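Our new room, a few snaps

Thursday, October 5, 2023

We've finally got the keys to the big room upstairs at Lurari and I couldn't be more pleased! It's 152 square metres (I measured it twice, then Yaryna Antoniuk measured it again) and after three years squashed into the old place it feels enormous.

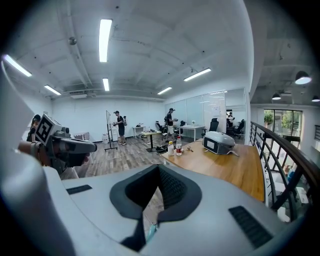
I was all for boxing in the ceiling at first, pipes and all, but the quote came back at 1480 and I went right off the idea. Leaving it bare and white keeps the whole place lovely and bright, so that's my excuse. Lourenço still wants plants up there. We'll see!
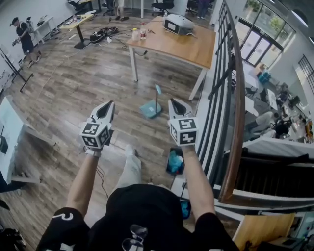 Furniture is the next job, and we're taking it slowly this time. I spent nearly 40 minutes on the phone about matching desks and gave up, because I rather like a mixture. The table with the light wood top and white metal legs goes nicely with the grey-brown planks, and the yellow-topped desk cheers up its corner no end. Cable tidies are on the shopping list (yes, Yaryna, I've written it down).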